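The kettle is on before I have my coat off, and by the time we sit down in the back office at Lusgate the trainer I've come to meet is already well into the subject of wrists. She teaches robots to clear up after tea, if you want the short version, and she does it by holding the controls herself and letting the arm copy her.

"People think it must be like a video game," she says, "and for the first morning it is, and then your shoulders start to ache and you realise you've been holding your breath every time you go near a cup!"

She came to the work from Hilto, where they guided the arm directly by hand. "You'd take hold of it and walk it through, like teaching somebody to waltz. Lovely for feeling the weight of things, but your own elbow was forever in the way." Remote control took her a good month to like. Her present task, which everyone calls Suvomari after the place it was first tried, has 321 demonstrations so far, and she threw out 215 earlier ones for being, as she puts it, "far too fussy".

What makes a good demonstration, I ask, and she thinks about it for quite a while (the tea has gone cold by now, and neither of us minds). "Being a bit ordinary. If I hover, it learns to hover." She likes to begin with the fingers closed and nothing between them, tips together over the bare wood, with the pink cup standing up on its blue tray a little way to the left, and then she simply goes for it, the way you would at home when somebody's waiting to wipe the table.

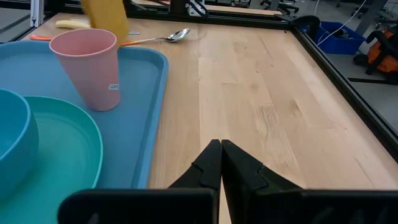
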